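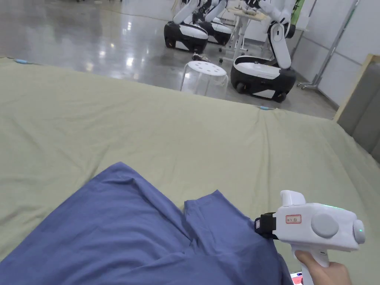
Progress report no. 3: good practice rules for hand-held gripper recording
Melbridge site, garment handling strand
March 29, 2021

Hi all,

You asked for something you could read over a cup of coffee, so I've left the spreadsheets in the shared folder and written this one out in plain words. It covers everything since the November report. The short version is that the rule book exists, people are using it, and we've had to throw out a couple of rules I was quite proud of.

What you're paying for

Quick refresher for anyone new on your side. The grant pays us to write and test a set of working rules for people who record household tasks with hand-held grippers, so that the recordings can later be used to teach robot arms. The money does not pay for the robots or for the training of them. We write the rules, we try them on real sessions, and we fix whatever falls over. Bellamy gets the finished version first, then Nekau, and after that it's meant to be open to anybody who wants it.

In November I sent you a draft with 28 rules in it. It was too many! People were reading the first page, nodding, and then doing what they'd always done. The current draft has 13, and it fits on both sides of one sheet if you don't mind smallish print.

How the testing went

We ran 178 sessions under the new draft, nearly all of them on clothes and household cloth laid out on the bed. I picked cloth on purpose. A cup is a cup from one try to the next, but a T-shirt never lands the same way twice, and that's where sloppy habits show up. If a rule survives a pile of wrinkled cotton it will probably survive a dish rack.

Each session was reviewed by somebody other than the person who recorded it. That was a condition in your award letter, and I grumbled about it at the time (sorry), but it's been the most useful thing we've done. Reviewers catch stuff the operator simply can't feel while it's happening, like a wrist that keeps creeping out of view or a grab that's far quicker than any arm is going to manage.

The rule that gets the most questions is the two-handed one. It says that when both grippers are on a piece of cloth, you get a firm hold with each before you lift or pull, and you keep the pull gentle enough that the cloth doesn't snap out of either side. New people want to start lifting with one hand while the other is still hunting for an edge. It feels natural, because that's how we all fold laundry at home, but it makes for recordings that are miserable to label. 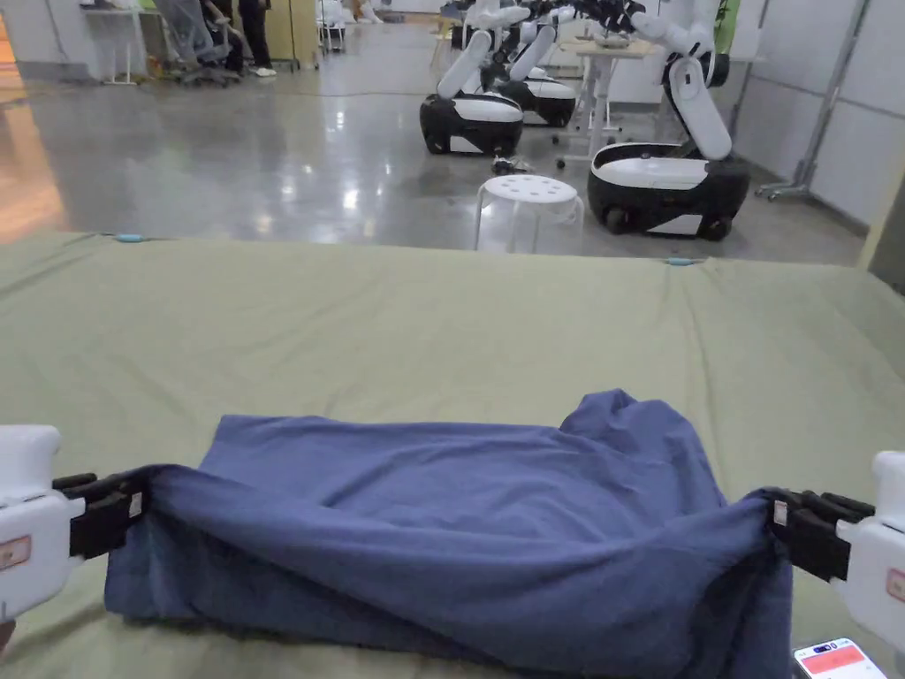 Both grippers on the cloth, one at each side, as the two-handed rule asks.

We wrote that rule three different ways before it stuck. The first version talked about "bilateral grasp confirmation" and I'm embarrassed to say I typed that myself. The one in the draft now reads: "Hold with both, then move." The reviewers tell me they see far fewer slipped holds under the short wording. I don't want to oversell it, the operators have also had more practice by now, and we didn't set things up in a way that would separate the two.

Rules we dropped or changed

I promised to be straight with you about what didn't work, so:

The fixed start rule is gone. We used to ask that every garment start flat and squared up to the bed. It made tidy recordings that looked nothing like anybody's house. Now the operator drops the item from about waist height and works with whatever they get. The reviewers hated this for a week and then came around.

The speed rule was rewritten. We'd had a number in there for how fast a hand could travel, and of course you can't feel a number while you're working. The new wording is "slow enough that a person beside you could follow each grab." Flondon's people have asked us to put a measured limit back in as a separate check on the recording afterward, and I think that's fair. It'll be in the next draft as a note for reviewers, with nothing extra for the operator to remember.

The redo rule got tougher. If a grab goes wrong, you keep going and fix it the way you'd fix it at home. You don't stop, put everything back and pretend. We lost a lot of useful material early on because people were quietly restarting whenever they fumbled — and a fumble with a good recovery is worth keeping. I'd say this is the change I'm happiest with.

What the rules say about the workspace

Things on the bed count as part of the recording whether we meant them to or not, so the draft has a short section on the surface itself. These are the items reviewers check, copied straight from the sheet:

1. The sheet is pulled reasonably smooth before the first take of a session. Small wrinkles are fine.

2. The garment has room around it. Phones, controllers, cables and papers may stay on the surface if they're noted in the session log, but they go to the side, and the cloth shouldn't be dragged across them.

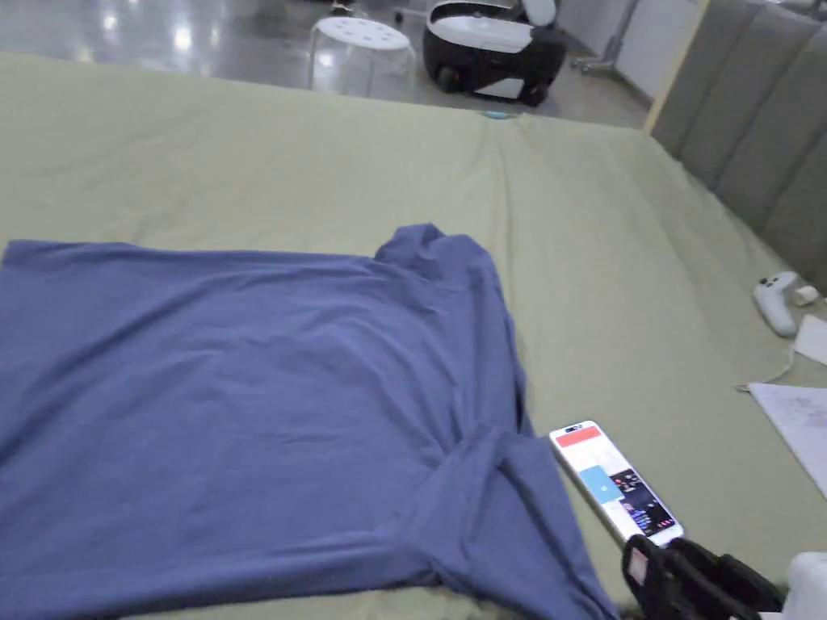 3. The log says what the garment is, in ordinary words. "T-shirt, short sleeves, blue" is plenty.

4. Anything moved on or off the surface partway through gets a line in the log.

5. Other machines in the room are parked before recording starts, and stay parked until the operator calls the end of the take.

Item 2 took the longest to agree on. My first draft wanted a totally clear surface, full stop. The operators pushed back hard, and they had a point: they need the phone within reach, and a rule that gets broken in every session teaches people that rules are optional. So we went with "note it and keep it to the side." If Bellamy wants a stricter version for their own site they can add it, and the sheet has a blank box for local rules.

Item 5 is the one I won't bend on. I know some sites would like to test arms at one end of the room while somebody records at the other. Our operators are looking down at a shirt with both hands full, which is about the worst position to be in if something rolls up behind you. Parked means parked.

People and consent

We've tightened up the part about bystanders. The cameras see a good way across the floor, and folks wander through. The draft now says there has to be a sign at the door, that anyone who'd be recognizable gets asked, and that takes with a recognizable person who hasn't agreed are removed before anything leaves the building. It's slow work. I've been doing most of those checks myself and I'd like to share them out, so there's a small request about that at the end.

Money and time

We're a little under on equipment and a little over on review hours, and the two come close to canceling out. The detailed lines are in the folder. The one slip in the schedule is the Nekau trial, which has moved back because their space wasn't ready. I'm hoping to get a firm start from them soon, and I'll email you the minute I do. Nothing else in the plan depends on it except the final wording of the section on sharing files between sites.

What's next

Between now and the next report I want to get the draft in front of operators who've never met us. Everyone here has heard me explain these rules out loud so many times that I can't tell any more whether the sheet works by itself. Bellamy has offered a group of new starters for this. They'll get the sheet, the grippers and a basket of clothes, and no talk from me, which will be hard for me!

I'd also like to try the rules on something with a bit more weight to it, towels and maybe a blanket. The two-handed rule will probably need another line for cloth that pulls back under its own weight. We've only played with this so far, so please don't quote me on it.

Things I need from you

A yes or no on moving the leftover equipment money across to review hours, mainly to pay for a second person on the consent checks.

Comments on the draft sheet. Scribbles on a printout are fine. If a rule made you stop and read it again, circle it, and don't bother telling me why unless you want to.

And a name at your end for the open release. The Melbridge office wants to know who signs off on the final text, and I've been saying "I'll ask" since before the holidays.

The draft sheet, the review notes and the budget lines are all in the same folder as last time. Call me if anything in them looks odd.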